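# Write down the bin

Most picking cells I visit have a rule for the robot. There is a speed limit, a force limit, a sheet saying who may enter and when. Very few have a rule for the bin, and I think that is a mistake.

By the bin I mean everything the arm works in: the container, the divider if there is one, the clamps, the tape, the table under it and the objects inside. In most places these get set up by whoever was free that morning. They stay that way until somebody bumps the table, and then they stay another way.

I spent part of March at the Vostmont site going over test records with Esko Manninen. The grasp success figures for one gripper had dropped and the team had spent 2 weeks looking at software. The records listed the controller version, the gripper firmware and the lighting. They did not list where the bin stood. Manninen found two sets of tape marks on the table, and no one could tell us which set went with which results. The runs could not be compared, so they were done again.
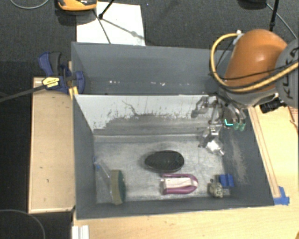

*A KUKA arm over a divided bin. The bar clamp is on the upper left side, and there is blue tape on the table by the front right corner.*

A clamp and a strip of tape are perfectly good tools. I have no quarrel with either. My argument is that they belong in the procedure, by position, the same way a tool offset does. If the clamp has a place, write down the place. If tape marks a corner, say which corner and which edge of the tape.

The same goes for wear. Scuffed metal reflects differently from smooth paint, and a camera that was tuned on one may do worse on the other. I would not ask anyone to replace a bin for being scratched. I would ask for a photo of it, empty, every 50 runs, kept with the results. It takes a minute.

Objects are harder. A sponge, a shiny faceted thing and a small figure are all different problems for a gripper, and "mixed household items" covers all of them and tells the reader nothing. Each test set should have a list, and the list should travel with the numbers. When an item is swapped out, the list gets a new version.

Maricel Lumanlan, who ran the Tonow cell before she moved to Galbraith, disagrees with me on part of this. Her view is that too much paperwork makes people stop testing the odd cases, and the odd cases are where the faults are. She has a point. I have seen 3-page forms filled in from memory at the end of a shift — that is worse than no form.

So keep it to one page. Bin position, clamp position, object list version, last photo, initials. Tape it to the table if you have to, and record where.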